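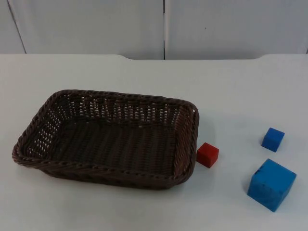

Handing a job from a person to an arm starts with writing down what the person does, and this is where most of the trouble lives. At Zaneseo we have now done it for 5 stations on the kitting floor at Stodton, and every time the work instruction turned out to cover maybe a third of the job. The rest was in people's hands. So before the arm gets anywhere near real parts, we have the station's own crew write the task out using a brown basket and a few red and blue cubes on a white table. It looks like a daycare, and grown adults with forklift licenses will tell you so. Let them get it out of their systems, then start.

What you need

A clear table, one basket, some cubes of more than one size, paper, and two people who currently do the job. Supervisors may attend if they agree to be quiet. Ours managed it until coffee.

Step 1. Write the task in one sentence

"Put the blue one in the basket" is a typical first try. Now read it aloud with a small blue cube and a large blue cube both sitting there. Someone will say it's obvious which one. Ask the second person which one. Write down both answers and keep the paper, you'll want it when the vendor calls.

Step 2. Say what done means

In the basket, or in a particular place in the basket? Flat, or any way up? For the Clesthorpe kits it took us a whole Monday to find out that the night shift had been putting the small parts at the back on purpose, so the lid insert wouldn't catch. This was in no document. It was, however, the reason returns went up every time a temp covered. 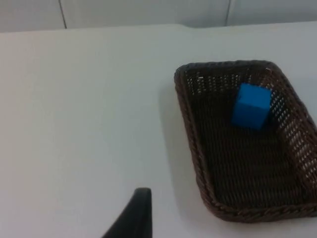
Blue cube near the back wall of the basket, gripper finger in front at the left.

If the sentence you wrote was "in the basket," a cube tucked by the back wall counts as a pass. If you wanted it in the middle, go back to Step 1. The Trnka controller will do what the card says, with none of the sighing you may be used to.

Step 3. List what can go wrong and who gets called

Keep it to 6 lines. Our first card ran to two pages and was used mainly as a coaster. Each line gets a fault, an action and a name. "Maintenance" isn't a name. If the part is outside the basket, say whether the operator may move it by hand and whether the arm has to be stopped first. (It does. Put it on the card anyway.)

Step 4. Decide what the person does now

Do this before the install, with the person in the room. Management's slide said the operator would be "freed up for higher-value work," a phrase that made everyone check their pension statements. Sabina Danko, who had run station 5 by hand for years, asked what the work was. There was a pause. She now writes the cards, signs off changes to the task and has the authority to stop the cell without asking. We also put the new duties into the job grade, in October, after she pointed out that they weren't in it.

Expect the day to feel different. Wrists hurt less. There is more standing, more watching and less talking across the bench, and people do miss the talking. We moved two stations to face each other, and it helped some.

Step 5. Run it, then edit the card

Nearly 98 percent of picks on the first station were good in the first week, and the rest kept one person walking back and forth all shift. Log each miss next to the line on the card that should have covered it. If there's no such line, add one and take a weaker one off. The operator holds the pen.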